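Short layover in Poven, same terminal, is it doable?

Posted by Gyu-bin Choo

Hi all! I'm flying Trillness in December, connecting through Poven on the way to see my sister, and the airline sold me a connection I'm now losing sleep over. I land at gate 11 and the next flight leaves from the same terminal, but I've read that everyone coming off an international flight has to go through security again. The next flight out isn't until the following morning, so missing it would mean a hotel and a very annoyed sister.

Both flights are on one booking (flight 3243 is the second one, if that helps anybody). I've only got a backpack and one checked bag.
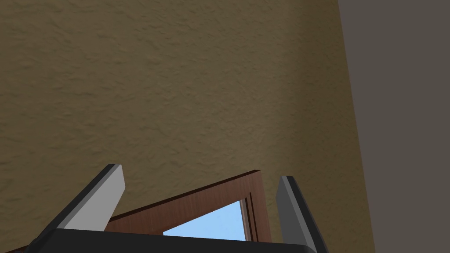 Do I have to pick up my checked bag in Poven and drop it off again?

Your bag stays in the system as long as both flights are on one booking. Look at the tag when they hand you the receipt: it should show your final airport. I got that straight from the Trillness phone line this morning, so at least that part is settled. It's the security line I'm still worried about. Has anyone done this lately?

Kyu-ri Shin

I did this exact connection last winter and made it with time for a coffee! You do go through security again, but there's a separate line for connecting passengers, down the escalator and to the left. Most people walk right by it and join the big line upstairs (I did too, the first time). It had 2 lanes open when I came through and I was out the other side before my phone had even found the wifi.
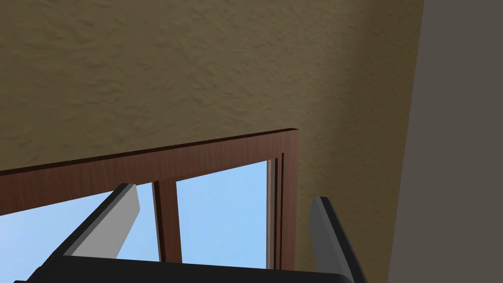 Get a seat near the front if you can, even if you have to pay a little. A full plane takes forever to empty and that's where I lost most of my time. Also, have your second boarding pass ready on paper or on your phone, they check it before they let you into the connecting line. Trillness closes the gate early and they mean it, so save the shopping for the way home.

If you do miss it, go to the Ilonent desk by gate 6. They handle rebooking for Trillness at that airport, and on one booking they should put you on the next flight without charging you. I'd ask about the hotel too, my cousin got one but that was a mechanical delay so I don't know if it's the same thing.

Na

never had a problem there but i always book the longer one. mornings are worse than evenings imo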